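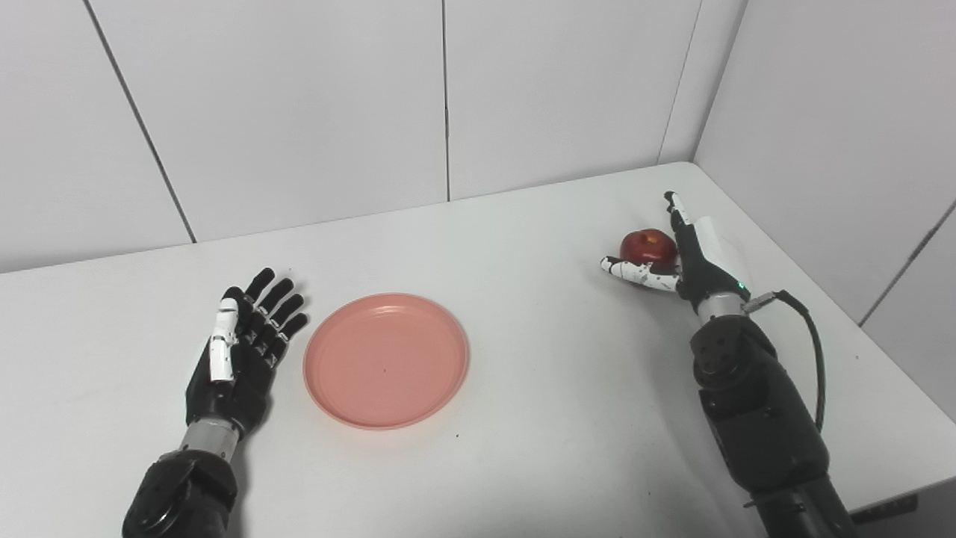

A white tabletop with a plate on it. Matte white hides less than you'd hope.

How to refinish a tabletop in white without hating it by June

Posted 29 Mar 2026 by Trevor Bainbridge

White tables are easy to like in a shop. At home they meet turmeric, ballpoint and the bottom of every coffee mug you own. I've painted four of them, two of which I'd let a guest see, and what follows is the method I used on the second pair.

What you'll need

Sandpaper in 120, 240 and 400 grit
A sanding block (your palm is not flat, whatever you believe)
Sugar soap
Stain-blocking primer
Water-based enamel in white, matte or satin
A foam roller and a spare, because you will drop the first one
Clear water-based topcoat

Step 1: Wash it

Sugar soap, warm water, then a rinse with a clean cloth. Do the edges as well, where years of forearms have left their mark. Let it dry overnight. Paint over grease peels off in one satisfying sheet, usually while someone is visiting.

Step 2: Sand it

If the old finish is sound, you only need to dull it. Start with the 120 and keep the block moving, then go over the lot with 240. On veneer, skip the 120 entirely. My neighbour Trevor Hartley (yes, two Trevors, the street copes) went straight through the veneer on a sideboard and now keeps a runner over the spot.

Vacuum, wipe with a damp cloth, wait, and wipe again.

Step 3: Prime

Two thin coats. Old timber can bleed tannin, a brownish-yellow colour that ignores ordinary undercoat, so buy the stain-blocking kind. Rub back lightly with 240 between coats. It will look terrible at this stage – carry on.

Step 4: Colour

Pour a little enamel into the tray and load the roller evenly. Work from one end to the other in long strips, finishing each with a light pass in the same direction. Then leave it alone. Every ruined tabletop I've owned was ruined by going back to fix one small thing.

Leave the time stated on the tin between coats, longer if it's cold or muggy in the garage. Sand gently with the 400 and repeat. Three coats is usual over a dark table.

Step 5: Topcoat

Matte clear gives the softest look and shows every greasy fingerprint. Satin is easier to wipe and slightly less fashionable. If you have children, the choice has been made for you. Apply two coats, the same way as the colour.

Step 6: Wait

Dry to the touch and cured are different things. I give mine 19 days before anything heavy goes on it, having once put a fruit bowl down after 14 and lifted it off with a neat ring of paint attached.

Looking after it

Damp cloth, mild detergent, no scouring pads. For ink, try a dab of methylated spirits on a hidden corner first. It can soften the topcoat, and then you've got a clean table with a dull patch in the middle.

Keep the leftover paint in a small jar, filled to the brim and labelled with the colour. You'll need it.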